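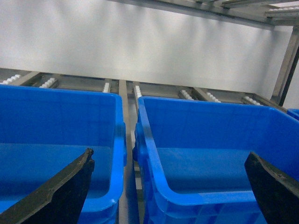 Figure 19. Two blue plastic bins, side by side.

4.3 Setting up course sections in Nelar

Complete this section before you open enrollment for the term. You need a Registrar or Department Lead account.

1. Sign in and select Terms > Course Sections.
2. Select the parent course. Courses with no approved credit value are grayed out.
3. Click Add Section and enter the section code. Codes may contain letters, digits and hyphens.
4. Set Delivery to Campus, Online or Mixed. Mixed sections need a room and a meeting link.
5. Enter the seat limit. The highest value allowed is 500.
6. Assign an instructor, then click Save.

Note: Seat limits do not include waitlisted students. To set the waitlist size, see 4.5.

Caution: Changing Delivery after enrollment opens removes all room bookings for that section. Export the bookings first.

7. To copy sections from an earlier term, click Import and choose a Wekar file. Files with more than 4,000 rows must be split.
8. Check the import log. Error 179 means that a section code is already in use.

Section last revised 20/01/2019, T. Heywood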